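保存容器の見直しと作業台の整理について

2018-10-18

平素より当ブログをご覧いただき、誠にありがとうございます。本稿では、この秋に実施いたしました台所の保存容器の見直しと、それに伴う作業台の整理につきまして、経過をご報告申し上げます。個人の住まいにおける小規模な取り組みではございますが、5月の記事で食器棚の整理を取り上げた際、続編を希望される旨のお便りを頂戴しておりましたので、やや詳細に記録することといたしました。

見直しに至った経緯

拙宅の台所では、乾物、茶葉、香辛料、製菓材料等を、購入時の袋のまま、または不揃いの容器に移し替えて保管しておりました。容器の来歴はさまざまで、ジャムの空き瓶、頂き物の菓子缶、引っ越しの際に実家から引き取ったプラスチック容器などが混在しておりました。いずれも使用に耐えるものではありましたが、蓋の規格が異なるため、洗浄後に組み合わせを探す手間が常に発生しておりました。

直接の契機となりましたのは、片栗粉の重複購入でございます。棚の奥に未開封の袋が一つ、その手前に輪ゴムで留めた開封済みの袋が一つあるにもかかわらず、さらに一袋を買い求めてしまいました。同様の事例は過去に白ごまでも生じており、保管方法そのものに改善の余地があるものと判断いたしました。

なお、見直しに先立ち、家計上の上限を設けることといたしました。新規に購入する容器は必要最小限にとどめ、既存の容器で用途に適するものは引き続き使用する方針といたしております。

容器の選定基準

選定にあたりましては、以下の事項を基準といたしました。

第一に、内容物が外から確認できること。従来の菓子缶は遮光の点では優れておりましたが、開けてみなければ残量が分からず、重複購入の一因となっておりました。このため、茶葉を除き、透明な容器を原則といたしました。

第二に、角形であること。丸形の瓶は手に馴染み、洗いやすいという利点がございますが、棚に並べた際に瓶と瓶の間に隙間が生じます。角に丸みのある四角い瓶であれば、隙間を抑えつつ、隅に粉が残りにくいという利点も得られます。

第三に、口が広いこと。計量スプーンが無理なく入り、最後の一杯まですくえることを条件といたしました。細口の瓶は見た目に美しいものの、粉類には不向きでございます。

第四に、底に厚みがあること。この点は優先度を低く設定しておりましたが、実際に使用してみますと、置いたときの安定感に相応の差がございました。軽量の容器は、匙を差し入れたまま手を離すと傾くことがあり、作業中の支障となっておりました。

第五に、単品での買い足しが可能であること。揃いの容器は、一つ割れた時点で補充できないと、再び不揃いの状態に戻ってしまいます。

候補の比較

店頭および通信販売において、Catus、Caseck、Patersonの各社の製品を比較検討いたしました。以下はあくまで筆者個人の使用環境における所見であり、製品の優劣を一般に論じるものではございません。

Catusの角形瓶は、口の広さと洗いやすさの点で申し分のないものでした。容量500ミリリットルのものを試用いたしましたところ、粉類一袋がおおむね収まり、移し替えの際に余りが出にくいという利点が認められました。一方、高さがあるため、拙宅の吊り戸棚の下段には収まりませんでした。

Caseckの製品は積み重ねを前提とした設計で、限られた空間には適しております。ただし、下段の容器を取り出すたびに上段を下ろす必要があり、日常的に使用する塩や砂糖には向かないものと考えました。現在は、使用頻度の低い寒天、春雨、切り干し大根の保管に充てております。

Patersonの瓶につきましては、蓋の締まりが良好である反面、濡れた手では開けにくく、調理中の使用に難がございました。茶葉用として、食卓側の棚に置くこととし、台所からは外しております。

最終的に、日常の調味料および粉類には角形の透明なガラス瓶、使用頻度の低い乾物には積み重ね式の容器、茶葉には従来の缶とPatersonの瓶を併用するという構成に落ち着きました。一種類に統一することも検討いたしましたが、用途の異なるものを同一の容器に収めることには無理があるとの結論に至りました。

作業台について

容器の見直しと並行して、詰め替えを行う作業台の整理も実施いたしました。当該の台は明るい色合いの木製で、以前は食卓として使用していたものでございます。流れるような木目があり、場所によっては楕円や波形の模様を描いております。台所で使用する家具としては手入れを要しますが、長年使用してきた愛着もあり、買い替えは見送りました。

整理前の台の上には、郵便物、輪ゴム、使いかけのマスキングテープ、電池、買い物の控え等が常時置かれておりました。調理の都度これらを端に寄せ、終わると元に戻すという運用が定着しており、実質的に使用できる面積は半分に満たない状態であったと認識しております。

そこで、台の上に常置するものを原則として認めないこととし、作業時に必要なものだけをその都度持ち出す方式に改めました。郵便物は玄関の状差しへ、電池は工具箱へ移し、輪ゴムについては戸棚の内側に小さなフックを設けて掛けることといたしました。

台の清掃は、作業の前後に固く絞った布巾で木目に沿って拭き、その後に乾いた布で仕上げております。粉類を扱った後は、先に乾いた刷毛で払ってから拭くほうが、目地に粉が入りにくいようでございます。木の台にガラス瓶を置く場合は、底面の水気を拭き取ってから置くことを徹底しております。以前、濡れた瓶を一晩置いたままにし、輪の形の跡を残してしまった反省によるものでございます。 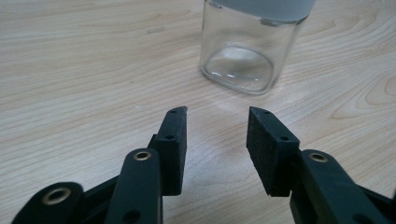
詰め替えの手順

ガラス瓶は透明であるため、木の台に置くと木目がうっすらと透けて見え、厚みのある底には光が白く映ります。見た目の話で恐縮ではございますが、容器を選ぶ際にこうした点を楽しむことも、家事を続けるうえでの一助になっております。

詰め替えの手順は、次のとおり定めております。

まず、瓶と蓋を中性洗剤で洗い、十分にすすいだうえで、水切り籠に伏せて置きます。耐熱性の表示がある瓶については、80度の湯で最後にすすぐこととしております。耐熱性の確認できない瓶には熱い湯を用いず、常温の水で仕上げます。

次に、清潔な布巾の上で一晩乾燥させます。翌朝、内側に水滴が残っていないことを目視で確認し、少しでも曇りがある場合は、さらに半日置くことといたしております。蓋の溝は乾きにくいため、綿棒で水気を取るようにしております。

続いて、内容物を移します。粉類は、厚紙を折って作った簡易な漏斗を用い、少量ずつ入れます。一度に注ぎますと舞い上がり、台の上に広がります。市販の漏斗も試しましたが、口径が細く、片栗粉が途中で詰まってしまいました。厚紙の漏斗は使用後に廃棄できる点でも便利でございます。

瓶の口まで満たすことは避け、上部に2センチの余裕を残します。満杯にいたしますと、蓋を開けるたびに粉がこぼれ、計量スプーンの差し入れにも支障をきたします。

最後に、表示を行います。品名と賞味期限を記した紙片を、瓶の背面に貼付しております。正面に貼ると残量が見えにくくなるためですが、家族からは「裏返さないと名前が分からない」との指摘も受けております。砂糖と塩に限り、正面の下部にも品名を記すことで当面の対応といたしました。過日、煮物において両者を取り違える事案が発生したことを踏まえた措置でございます。

表示用の道具

表示には、当初、Planexのラベル用紙を使用いたしました。書き味は滑らかで、文字も読みやすいものでしたが、拙宅の瓶では、洗浄の際に糊が残る場合がございました。瓶の表面や洗剤との相性もあるものと存じます。

現在は、幅の狭いマスキングテープに油性ペンで記入する方法を採用しております。貼り替えが容易で、端を少し折り返しておくと剥がす際に爪を立てる必要がございません。色については、粉類を白、乾物を薄茶、製菓材料を薄緑と区分いたしましたが、薄緑のテープの在庫が尽きましたため、製菓材料の一部は白で代用しております。早急に買い足す予定でございます。

収納場所の割り当て

詰め替えを終えた容器は、使用頻度に応じて収納場所を定めております。

塩、砂糖、小麦粉、片栗粉は、調理台の右手にある引き出しの手前に置きました。引き出しは上から見下ろす形になりますので、蓋の上面にも頭文字を記しております。

香辛料は、引き出しの奥に横一列に並べました。従来はこんろの脇に置いておりましたが、熱と蒸気を避けるため移動したものでございます。手を伸ばす距離が長くなり、慣れるまで不便を感じました。

乾物は吊り戸棚の下段、製菓材料は上段に配置しております。上段の利用には踏み台を要しますが、菓子を作る機会は月に数回程度であり、特段の支障は生じておりません。

開封前の予備については、別に浅い箱を一つ設け、これに入る分だけを保有することといたしました。箱が満ちている間は購入を控えるという運用により、重複購入は、今のところ発生しておりません。

容器の処分

役目を終えた容器のうち、蓋の揃っているものは洗浄のうえ、文具や裁縫道具の収納に転用いたしました。ジャムの空き瓶は、来年も自家製の梅ジャムに使用する見込みがあるため、蓋に傷のないもののみを残しております。その他につきましては、お住まいの地域の分別区分に従い処分なさるのがよろしいかと存じます。

菓子缶につきましては、絵柄に思い入れのあるものが多く、処分の判断がつきかねております。現時点では押し入れの一角に保留しており、次回の整理の際に改めて検討いたします。

今後の管理

月に一度、30分を目安として、残量の確認と瓶の拭き上げを行うこととしております。継ぎ足しは行わず、使い切ってから洗浄し、乾燥のうえ新しいものを入れる方針でございます。袋に残った分は口を閉じ、瓶の中身がなくなるまで予備の箱で保管いたします。

冬季には、作業台の木部に植物性の油を薄く塗布する手入れも予定しております。塗布後の乾燥期間中は台が使用できないため、年末の調理と重ならない日程を調整中でございます。使用する油の種類につきましては、目下二つの候補の間で比較を行っており、結果がまとまり次第、当ブログにおいてご報告申し上げます。

同様の木製の台をお使いの方で、手入れの方法につきましてご経験をお持ちの方がいらっしゃいましたら、コメント欄よりご教示賜れますと幸甚に存じます。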